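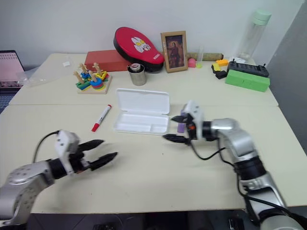

Subject: Re: [Skerkville Bread List] Rye starter gone sluggish, and the oven fund

Hello everyone,

I've been meaning to answer this since it came through, and then the plums needed dealing with, and then my sister-in-law's dog came to stay, so please forgive the delay.

On such-and-such evening in March, a member over in Jarnodeo wrote:

> I switched my starter to whole rye over the winter and it was
> wonderful for a month. Now it barely rises, smells like nail polish
> remover, and the loaves come out gummy in the middle even when the
> crust is nearly black. I feed it once a day, in the evening. Should
> I throw it out and beg a new one from somebody? Also, did we ever
> settle what we're doing with the money from the oven fund?

Please don't throw it out! That sharp smell nearly always means it's hungry, and rye is a greedy eater, especially once the kitchen warms up a bit. I'd feed it morning and evening for a week. Keep only a spoonful of the old starter, add 80 grams of rye flour and the same of water, and leave it on top of the fridge with a loose lid. Mine went exactly the same way two springs ago and it was back to climbing out of the jar by the fifth day (I had to scrape it off the cereal boxes).

The gummy middle may be a separate problem. A rye loaf wants a long, gentle bake after a hot start. I begin at 450 and drop it to 400 after fifteen minutes, and then I leave it alone for the better part of an hour. After that comes the hard part, which is not cutting it until the next day. My mother used to wrap hers in a dish towel and put it up in the linen closet where we kids couldn't get at it, and I still do it that way even though there's no one left in the house to hide it from.

If you're using the dark rye from Prillenon, it soaks up more water than the kind in the paper sacks, so add a splash extra and see how the dough feels. It should be more like wet clay than bread dough. You can't really knead it, so just stir it well with a sturdy spoon and smooth the top with wet fingers.

As for the oven fund, we have $1,445 after the bake sale, and the firebrick will take most of that. I'd like to keep $200 back for a proper door, as the old one leaks heat something awful. If you feel strongly about it either way, write to the list before the end of the month.

And if the starter still sulks after a week of good meals, I have plenty of mine and would be glad to leave you a jar on the porch. Bring back the jar, though, I'm down to my last three.

Warmly, and with flour on the keyboard,
your list-keeper in Skerkville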